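Bench notes: finger pads and pivot screws on the hand-held grippers

The hand-held pair logged under Nasuton went through its second service of the season in December. Most of the work was on the fingers. The housings, cables and mounts were checked and left alone.

Pads first. Blue pads that have been on cloth for a while pick up lint and lose their bite on thin cotton long before they look worn. Wipe both faces with a damp lint-free cloth, let them dry, then close the fingers by hand on a single strip of printer paper and pull. If the paper slides out without tearing or dragging, change the pads. Change them as a pair. One new pad against one old pad closes off center, and the fabric creeps toward the worn side during a fold.

To change a pad, open the fingers fully and peel from the outer corner. Scrape off the old adhesive with a plastic blade. Metal blades mark the finger face and the next pad will not sit flat. Press the new pad down for a slow count of 13 and leave the gripper open overnight. Spares are in the Groen drawer, second row.

Pivot screws next. Each linkage arm should swing under its own weight with the grip released, with no side play at the fingertip. Where there is play, back the screw out completely, clean the thread, add one small drop of medium threadlocker and run it in until the arm just starts to drag, then back off an eighth of a turn. Do not tighten a screw with old compound still on it. It will feel tight on the bench and be loose again by the end of a session. Four screws were redone this time, all on unit 26. Unit 83 needed none.

After any work on pads or screws, the open and closed positions have to be set again. Run the Vesari zero routine with the fingers fully open, then fully closed with nothing between them. The closed reading on unit 26 came out at 2185 and has been entered in the log. If a later reading drifts from the logged value, check the pads for debris before touching the screws.

Last step is a cloth check on a table. Use something light and already creased, since a flat new towel will hide a weak grip. Pick from an edge, pick from the middle, and release. Fabric that hangs on a pad after release usually means adhesive has squeezed out along the pad edge. Trim it with the plastic blade.

Old Flemard pads are still turning up in tool bags. They are thinner and will throw the closed reading off. Please hand them to Maxence Arnaud and do not put them back in the drawer.
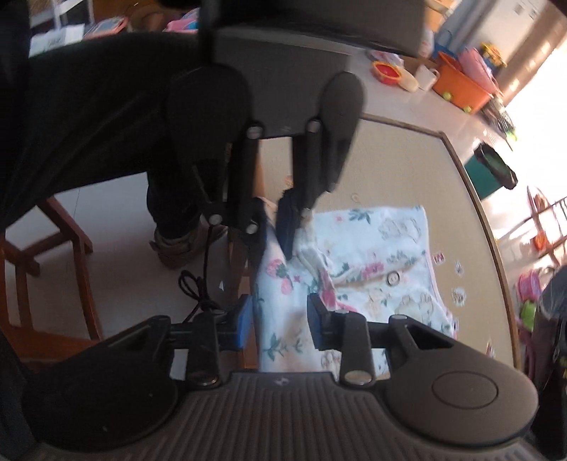
Blue finger pads open over a rose-print cloth, with a second gripper across the table.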